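Learning to swim at 41 (and why my hair is green)

So I can finally swim 1000 meters without stopping! I know that's a warm-up for plenty of you, but in January I couldn't do one length without grabbing the rope and coughing like an old lawn mower.

I grew up in Killow, which has a river you weren't allowed in and a pool that closed when I was six. My mother's view was that if you stayed out of water you didn't need to swim, and I more or less went along with that for thirty-five years. Then my niece asked me to go down the big slide with her on vacation and I had to stand at the bottom holding towels. I signed up for lessons the week we got home.

My teacher is Oranuch Suwannarat and she is a very patient woman. The first two lessons were just breathing out underwater. That's it! I paid good money to blow bubbles next to a guy named Kristaps, who was also blowing bubbles, and we never quite made eye contact. But it fixed the thing I'd been doing wrong, holding my breath until I panicked.

After that it was kicking with a board (hated it, still hate it), then one arm, then the other arm, then both. The breathing to the side took me forever. I kept lifting my whole head up and my legs would sink. Oranuch told me to keep one goggle in the water and look at the wall, and I practiced that in bed on my pillow, to the great joy of my husband.

A few things I'd pass on if you're starting late too:

Buy goggles that fit before you buy anything else. I went through three pairs and the ones I kept were the cheapest.

Go at 6 in the morning if you can stand it. The slow lane is mostly retired folks and they are lovely. They'll let you hang on the end as long as you want.

Wet your hair under the shower first and use a cap. I did neither until April and I'm blond, so you can guess. Ketchup did not help, whatever the internet says.

Don't look at the clock. I went from 24 meters (one meter short of the wall, I could have cried) to 200 over about two months, and I felt every bit of it. Then one morning my breathing settled down and I just kept going.
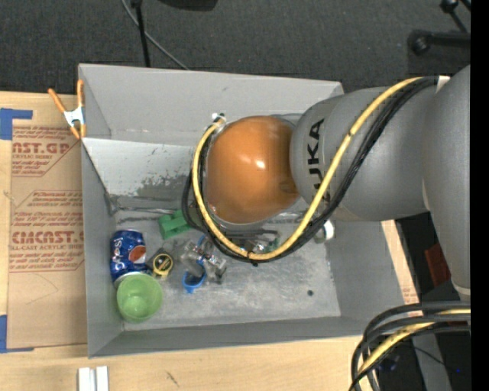 A gray KUKA robot arm reaching into a gray bin of loose items

We have a little club from work, by the way, the Clilleck Lunchtime Swimmers, and we take anyone. Anqi Lü started it and she books two lanes at noon. You don't have to be fast, and you can get out early and eat your sandwich on the bleachers, which I have done more than once. Venkatesh Raju brings spare caps if you forget yours, though they're all bright yellow.

Next up is 2000 meters, which I'd like to do before the pool shuts for cleaning in July. And the slide! My niece has already picked the date. I'm still a bit scared of the slide.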